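Count the Hours, Too

By Dariusz Olszewski
Aug 3, 2021

Most labs that teach machines to handle objects report one number about their data, which is how many examples they have. I think they should report a second one: how many hours a person spent making them.

At Codmont we spent July collecting examples with hand-held grippers. A person wears nothing special and drives no robot arm. They pick up a gripper in each hand and do the job, and the recording becomes a lesson for the system. We got 122 usable examples of one cup task from 17 hours of work. The first figure went into our report. The second did not, and I argued for it and lost.

The hours matter for planning. A group at Tarigan that wants to repeat our work will see 122 and guess at an afternoon. They will be wrong by days. Setup, resets, and discarded takes all cost time, and the cost changes a lot from task to task. Paper cups are slow. They crush if you squeeze too hard, and they have to be restacked before the next take.

The hours also matter for quality. After about 3 hours at the table, people get careless. They take the same path every time. A system trained on that kind of example learns one path and fails when a cup is a little out of place. If a report gave the length of each shift, a reader could judge the data better.

Some people at Mevska have told me this is bookkeeping and belongs in an appendix. I would accept an appendix. At present it is nowhere.

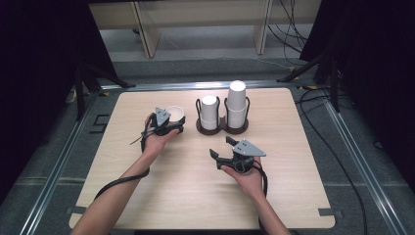
What I Would Ask For

Every data release should list total hours, the longest single shift, and the number of takes thrown out. We already have all of it in the session logs, and our next release, Zeston, will print it on the first page. It took me 5 minutes to add.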